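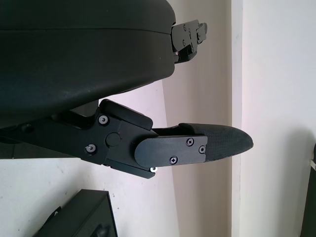

Piste Mapping and Waymarking at Skasine

Visitors to Skasine this winter will follow a revised set of piste markers, the first full change to the resort's signs since the Kushnir chairlift opened. The work was approved in March and covers all 61 marked runs, from the nursery slopes above Limeck to the long descent into the Cindton valley.

The former numbering followed the order in which runs were built. Neighbouring pistes could therefore carry numbers far apart, and skiers meeting at a junction often had to consult the printed map twice. Under the new arrangement, runs are numbered by sector, starting at the Limeck base station and continuing clockwise. Names in common use among residents have been kept.

Shewit Woldemariam, who leads the resort's mapping office, spent much of the past season on the upper mountain recording where visitors stopped to ask for directions. Most enquiries came from the plateau below the Kushnir top station, where five runs divide within a short distance.

"The old sign faced the lift," she said. "People read it as they got off, then skied round the shoulder and had forgotten it by the time they had to choose."

Signs on the plateau will now stand at the point of division and will be repeated further down each run. Two pistes have been regraded from blue to red following a review of their steepest sections. Both remain open to ski school groups when accompanied by an instructor.

The printed map has also been redrawn. Earlier editions showed the mountain from the south, which placed the Cindton side almost out of view. The new sheet gives that side a panel of its own, with the last return lift shown beside each route. Visitors skiing to Cindton are reminded that no bus connects the two valleys after the lifts have closed.

Copies will be available free of charge at the ticket offices in Limeck and Cindton. Older maps should not be used, as the numbers shown on them no longer match those on the mountain.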